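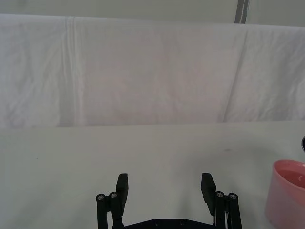

White sheet and white tabletop.

Stokeck and Park stores - staff product meeting
Minutes, December

Present: Gudrun Ehlers (chair), Volker Lindemann, Uchenna Briggs, Sabine Kuhlmann (minutes)
Apologies: Gerd Wendt

Meeting opened at 8 a.m. at the Stokeck store, before opening.

1. Last minutes
Accepted with one change. Volker did not "agree to" the flavor wall at Park, he agreed to look at a drawing of it. He has still not seen a drawing.

2. Numell dry herb vaporizer
Dretico want both stores to carry the Numell from the new year. They are offering a display stand and a starter order of 2 cartons per store. Gudrun read out the main points of their sheet: fast heat-up, all-day battery, "smoother than anything in its class."

Volker asked what class that was. The sheet does not say. He also asked who had measured the battery and how long a day is supposed to be. Gudrun said the rep had told her it would get most people through a shift. Volker said most people are not meant to be using it on a shift.

Uchenna had the tester at home for a week. Her notes: good draw, nice in the hand, easy to load. The mouthpiece got hotter than she liked on the top setting. The screen at the bottom of the chamber is fiddly and she dropped it down the sink once. She would recommend it to a customer who already owns one of these and knows what they are getting into, but not as a first one. She did not find it smoother than the one we already sell, and said so twice so that it would be written down.

Sabine pointed out that the reviews in the Dretico pack are all five stars and that several use the words "total game changer." She does not think customers talk like that, at least not ours. Gudrun thought this was a bit unfair, as happy people do tend to sound alike. Left there.

Price was discussed. Margin looks fine on paper but depends on us selling the replacement screens, and no price for the screens was given. Volker will not support an order until there is one.

Agreed: no starter order for now. Gudrun to ask for the screen price, the warranty terms in writing, and a second tester so Gerd can try it too.

3. Cartridge returns at Park
The returns book at Park has a lot of entries that just say "clogged" or "doesn't work." Uchenna said some of these are bad cartridges and some are customers with the battery turned off, and the book cannot tell us which. The supplier's credit form wants a batch number and we mostly do not have one.

Sabine suggested a batch column in the book. Gudrun said we added a column last spring and it is blank. Volker suggested keeping the book next to the register where returns are handled, and not in the back office. Tried from Saturday. Gerd to be told.

4. Loyalty cards
The system shows 515 members across the stores. Gudrun was pleased with this. Volker asked how many had come in more than once and there was no answer, as the report only counts sign-ups. Uchenna knows of at least one customer who has signed up under three spellings of his name for the welcome discount.

Gudrun to find out if the system can show repeat visits. No decision on the double points offer until then. Sabine asked that the poster not be printed in the meantime - it was printed in the meantime last time.

5. Any other business
Counter lighter at Stokeck is missing again.
Volker asked for the drawing of the flavor wall.

Closed 8:50 a.m. Next meeting at Park, date to follow when Gerd is back.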